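Taping out the table

27 Jan 2025

I have been meaning to sort out the big table in the back room since before Christmas, and at the weekend I finally got on with it. It is the one I use for everything that doesn't fit anywhere else: seed trays in spring, jigsaws in winter, wrapping parcels, sorting screws. The trouble is that all of those things end up on it at once, and then they slide into each other.

The idea of dividing it up with tape came from Tamara Iordache. She sorts beads for a living, more or less, and has had her work table marked into squares for years. She puts one job in each square and doesn't start another until a square is free. I went round in December to drop off a parcel and came home wanting the same thing.

I thought about drawing lines in marker first, but I didn't want anything permanent. Masking tape was the other choice. I had used it on a shelf in the garage and it dried on hard, and I spent an evening getting it off with a butter knife. Painter's tape peels away more easily, and I already had most of a roll of the blue left over from doing the hall skirting.

I started by clearing everything off and giving the surface a wipe. It took longer than the taping did. I found two tape measures, a bag of 57 brass hooks that I bought for the curtain job and then replaced with a different kind, and the instructions for the Zido lamp, which I had written off as lost. The hooks have gone to Sorin Nedelcu, who is doing up a caravan and will take anything.

I didn't measure much. I decided on cells wide enough for a seed tray with a bit of room at the side, put a pencil tick where I wanted each line and went from there. I tore the tape by hand, as the scissors were in the kitchen and I was too lazy to fetch them.
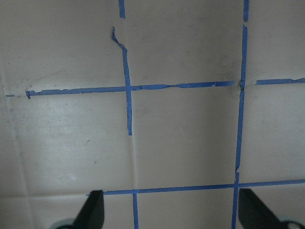 Blue tape on beige, ragged at the edges and not very straight.

It is rough work. The strips don't all meet, and the upper line is a bit higher to the right of the upright than it is to the left. One of the uprights has a curl at the top which I should have pressed down or trimmed. The edges are ragged where I tore them, and there are wrinkles in the long piece. I did think about pulling the lot up and starting again with a ruler, but the lines only have to tell me where one job stops and the next one starts, and they do that well enough.

If I did it again I would lay the long pieces first, in one go, and keep the roll low to the table while pulling. Costel Olteanu told me this afterwards on the phone - he was a decorator before he retired. Pull too fast and the tape stretches, and then it shrinks back and lifts. He also said to press it down with the back of a spoon, from the middle outwards.

The plan for now is that the seed packets get a cell of their own, the parcels get another, and the half-finished model boat goes in the far corner where I can't knock it with my elbow. I have ordered 50 small labels as well, so each cell can have its job written on it. They cost less than the tape did.

Tamara says her tape lasts about a year before it wants replacing. I will see how mine does. The next job is the drawer underneath, which I haven't opened since the summer, and I need to find somewhere to put the jigsaw of 2000 pieces that is currently living on a tray under the bed.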